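How to Move Everything to a New Phone Without Losing Your Texts, Your Photos or Your Afternoon

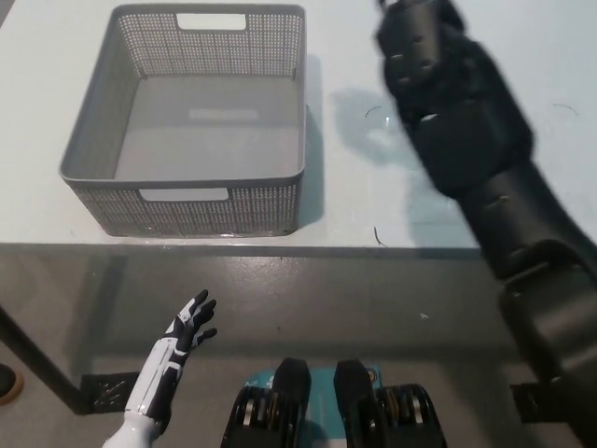 An empty gray basket on a white table.

The people who sell phones say moving to a new one takes a few minutes. They are describing the part where you pay. The rest takes an evening if you plan it and a long weekend if you don't, and I have done it both ways. My last move was in May, from an aging Olar to a newer Olar, with 3,513 photos, a decade of text messages and one banking app that treated me like a burglar.

These steps work for most phones. Menu names vary, since every manufacturer believes it has invented a better word for "Settings."

Before you start

You need both phones, both chargers, your Wi-Fi password and the PIN for the old phone. Yes, the PIN. You've been unlocking it with your thumb for years and the transfer tool is going to ask for the number.

Do not trade in, sell, wipe or hand the old phone to a child until you reach the last step. Keep the trade-in envelope sealed and in another room.

Step 1: Clean house, but only a little

Delete the apps you haven't opened in a year. Delete the videos of your own pocket. Then stop. I have watched people sit down to tidy their photos before a move and get up three hours later, having cried twice and deleted nine pictures.

Check how much storage you're using on the old phone and how much the new one has. If the first number is bigger than the second, go back and be more ruthless about the pocket videos.

Step 2: Update the old phone

Install whatever system update it has been begging you to install. Transfer tools get fussy when one phone is several versions behind. Plug it in and go eat dinner.

Step 3: Back up twice

Run the cloud backup first. On my phone it's under Settings, Accounts, Backup, then a button called Back Up Now, which is gray until you connect to Wi-Fi. Wait for it to give you a finish time. "Preparing" is not a finish time.

Then make a second copy on a computer. Plug in with a cable that carries data. Some cables only charge, and they look exactly like the others. If your computer shows no sign of the phone, try another cable before you try anything clever.

I use a small desktop program called Madevard for the computer copy. It's ugly and it works. Any program that saves your messages and photos to a folder you can open will do. Open the folder. Look at a few pictures from different years. A backup you haven't looked at is a rumor.

Step 4: Deal with the login codes

People skip this one and then write to me.

If you use an authenticator app, the kind that shows a six-digit code that changes while you're typing it, find out how it moves before you do anything else. Mine is Shemweta, and it has an Export option hidden under a menu called More. It shows a square code on the old phone, which you scan with the new one. Other apps sync through an account. A few do neither, and for those you have to turn off two-step login on each site and set it up again.

While you're there, print your recovery codes. On paper. Put the paper somewhere you will remember, and skip the very safe place, which is where my last set went.

Step 5: Move your number

If you have a physical SIM card, power both phones off, pop the tray with the little pin and move the card over. If you've lost the little pin, a straightened paper clip does fine. Push firmly and make sure you're in the SIM hole. The microphone hole looks similar and will not enjoy it.

If you have an eSIM, look for Transfer Number or Convert SIM on the new phone and follow the prompts. My carrier is Hernside, where this works beautifully in the morning and not at all after 9 p.m. Do it while the support line is open, and have another phone handy for the call - yours will be the one with no service.

Step 6: Run the transfer

Set the phones side by side, both plugged in, and turn on the new one. Choose "Copy from another phone" when it offers. Don't choose "Set up later." Some phones won't offer again without a full reset.

The progress bar will promise 5 minutes, then 40, then 2. Ignore it. Don't pick up either phone to see how it's doing. With 3,000 photos or more, find something else to do.

Step 7: Check before you celebrate

Open your texts and scroll to an old conversation. Open the photos and compare the total with the old phone. Make a call. Get someone to call you. Send a picture message, since those have their own settings and like to break separately.

Then open your banking apps one at a time. They'll all want you to prove who you are from scratch. Mine asked for a selfie, rejected it, and asked for one with better lighting.

Alarms often don't come across. Check them tonight and not tomorrow at 7.

Step 8: Wait, then wipe

Keep the old phone charged in a drawer for two weeks. Something will turn up missing: a voice memo, a boarding pass, the notes app you forgot was a different notes app.

When the two weeks are up, sign out of your accounts on the old phone, turn off its "find my device" feature and run the factory reset. Now you can go get the trade-in envelope.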